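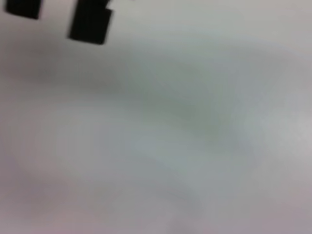

branco, de perto

Última atualização: 7/18/23

Fórum > Casa e Lavanderia > Roupa de cama

marola_14
Gente, preciso de opinião de quem entende de pano branco. Comprei um jogo de lençol branco da linha Sornesine e estou numa briga comigo mesma: passo ou não passo? Dobrei direitinho, guardei no armário, e quando abri estava cheio de marca de dobra. Na foto só dá pra ver um branco bem claro com umas ondinhas suaves, nem parece grande coisa, mas na cama me incomoda demais!!

tiodovaral
Não passa. Lençol é pra dormir em cima, em dez minutos já amassou tudo de novo. Eu sacudo bem, estendo puxando pelas quatro pontas e acabou.

Hinidance
Discordo do tiodovaral (de novo, rs). Lençol branco passado é outra vida. Eu passo só a parte que dobra por cima da coberta e as fronhas, o resto fica escondido mesmo. Levo 30 minutos vendo novela e nem sinto.

marola_14
Só a virada! Nunca pensei nisso, vou tentar no fim de semana. E vocês guardam dobrado ou enrolado?

Qianru Du
Enrolado, sempre. Trabalhei em pousada e lá a gente enrolava o jogo inteiro e enfiava dentro da fronha, fica um pacotinho só e você não perde peça. Pela foto não consigo dizer nada do tecido, está muito desfocada. É percal ou é misto? Porque se for misto amassa menos e aí eu nem ligaria o ferro.

marola_14
Na etiqueta diz algodão, e mais nada. Não fala quantos fios nem nada.

tiodovaral
Enrolado amassa igual, só que em círculo. Já testei.

Qianru Du
Testou com o lençol ainda úmido, aposto. Tem que estar seco de verdade, senão marca mesmo e ainda pega cheiro de armário.

tiodovaral
Tá, pode ser que estivesse um pouquinho úmido. Mas continuo achando perda de tempo.

Hinidance
Aproveitando o tópico: alguém usa aquela água de passar da Plostimia? Minha cunhada jura que tira marca de dobra só borrifando e alisando com a mão, com o lençol já na cama. Eu usei em março numa toalha de mesa e achei que ficou meio duro, mas talvez eu tenha exagerado na dose.

marola_14
Uso em camisa e gosto, em lençol nunca testei. Borrifo de longe, senão fica durinho mesmo. Vou fazer meio a meio, uma fronha no ferro e a outra no borrifo, e volto aqui pra contar.

tiodovaral
E uma terceira sem nada, pra eu ganhar.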